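From: Skatwood list member
To: Rerngate kitchen-sim list
Date: 22/02/2021
Subject: Re: Success rule for the pan tasks

> I've been reading through the draft rules again and I still don't see why
> we need a hold time at the end of every episode. If the pan gets where it
> was supposed to go, count it and move on. With 2,000 episodes per task
> those extra seconds add up, and the Tratov people never bothered with it.
> Also, could we please drop the rule about reporting failures by type?
> A success rate is a success rate.

Hello all,

Thank you for writing this up so plainly. I know I'm one of the people who pushed for the hold time, so let me try to say why, and forgive me if I wander a bit (it's been a long winter and I've had a lot of time to think about frying pans).

When we ran the first batch last July, we scored an episode the moment the pan came inside the target zone over the burner. Our numbers looked lovely. Then I went back and watched 100 of the "good" ones from start to finish, and 16 of them were nothing I'd want to put my name to. In some the pan touched the grate and bounced right off. In others the arm sailed through the zone on its way to somewhere else entirely! The checker was perfectly happy with all of it.

So the draft asks for three things at the end: the pan is resting on the grate, the gripper has let go, and both stay that way for 3 seconds. I'd be glad to hear arguments for a shorter hold, but I would hate to lose it altogether.

The other piece I care about is tilt. A pan with food in it should have a limit on how far it can lean while it's being carried, and that limit belongs in the written rules where anyone can find it, the same for every lab.

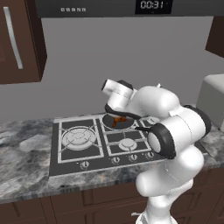
I'd also ask that we score the carry and the placement separately. Someone whose policy carries beautifully and fumbles the release has a very different week ahead of them than someone who can't pick up the handle, and one lumped number hides that. It's why I'd keep the failure types, even if we trim the list down. The Marciniak form has a short version that would suit us fine — I can paste it into the draft if there are no objections.

As for compute, I do hear you. Could we stop an episode early when the pan is dropped? That should buy back a good part of the time the hold costs us.

Send me your edits whenever you get to them, and please be as blunt as you like.

Warmly,
the Skatwood end of things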